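How to Clean and Re-mark a White Work Table

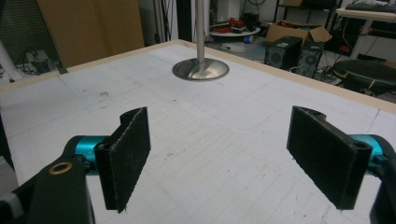
The table before cleaning, with the pencil smudges and old scuffs still on it.

A white tabletop with a printed or drawn grid is handy for laying things out square, but it shows every mark. This is the routine I use on mine. Allow 14 minutes for the cleaning and a bit longer if you plan to redraw any lines.

What you need

Two soft cloths
Warm water with a few drops of dish soap
A white vinyl eraser
A melamine sponge
A dry paintbrush, 1 inch or so
A hard pencil and a long straightedge

Steps

1. Clear off whatever lifts off. Leave a fixed pole or stand where it is and work around the base.

2. Brush out the edges. If your table has a raised wooden border like this one, dust packs into the corner where the strip meets the top. Run the dry brush along it toward you and catch the dirt in a cloth.

3. Erase before you wash. Pencil comes up cleanly with the vinyl eraser on a dry surface. Once it gets wet it turns into a gray film. Brush away the crumbs.

4. Wipe with the soapy cloth, wrung out hard. Keep water off bare wood trim. Go over it again with plain water, then dry it.

5. Try the melamine sponge on scuffs that are left, but test a corner first. It is a mild abrasive and will fade thin grid lines - two or three light passes, then stop and look. Dents and cuts won't come out this way.

6. Wipe around the foot of the pole last. On brushed steel, follow the direction of the grain.

Redrawing lines

Wait until the top is fully dry. Set the straightedge on two parts of the old line you can still see and pencil in the gap. If a whole line has gone, measure from the same edge at both ends. My sheet from Nellholm is 700 mm wide inside the border and I mark everything from the left, so small errors don't pile up.

For outlines that show where a part goes, draw lightly. You will want to erase them later.

I do the full job every July and a quick wipe in between.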